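Notebook, bench 2, wipe-down cell
5 July 2020
Entry: Y. Blackwood

Continued from the February pages. Otach arm, parallel gripper, Vidal controller. Task: pick up orange cloth, wipe white table, put cloth down clear of the work area.

Cycle limit left at 600 s. Grip force setting 20, unchanged. Log counter at start of entry: 1634.

Open items on the motion side:
- approach height over folded cloth. Bunched layers give a different top surface every time. Fixed height is no good, use depth reading.
- fingertips must not touch the tabletop on close.
- crumbs as test soil, small and dark, on white. Keep.

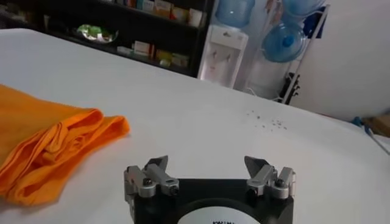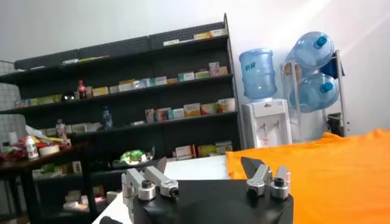

Wrist views, gripper open, cloth on table. Crumbs visible in the first.

Staffing side, from the talk with the Galitz day shift. At present the person closing the bench wipes it and signs the sheet. With the arm on wiping, that person still clears the table, lays out the cloth and checks the result. So the job gets shorter but does not go away, and the sign-off now covers work someone else's program did. Two people objected to that. I agree with them. Proposed: separate line on the sheet for the arm, initialed by whoever started the cycle.

Cloth washing is not assigned to anyone. Ask Lekevley whether it goes in their contract.

Next: depth-based approach, then rerun up to 1000 on the counter after reset. YB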